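Home | Ask | Browse | Log in

Dark marks on a flat metal ring — will vinegar spoil the finish?

I have a turned ring with a few dark specks on the face and want them off before October. Would white vinegar dull it?

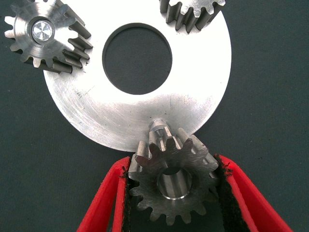
The ring, face up on the cloth

Ainhoa Vidal, Kateslow

2 answers

Vinegar will dull it if you leave it in. Try light oil and a nylon pad first, and rub round the ring, following the turning lines. Wipe, look, repeat. Dark scratches won't come out that way.

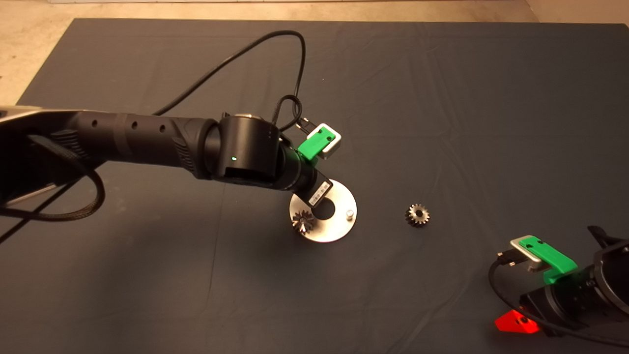 Dark blue cloth laid out, arm reaching over it

Demetrio Bermúdez, Gristlow
Viewed 318 times

I use cola. Works on bike bits.

Recent questions
Stiff gate hinge in Julside
Is 40 grit too coarse for a door?
Getting candle wax off brass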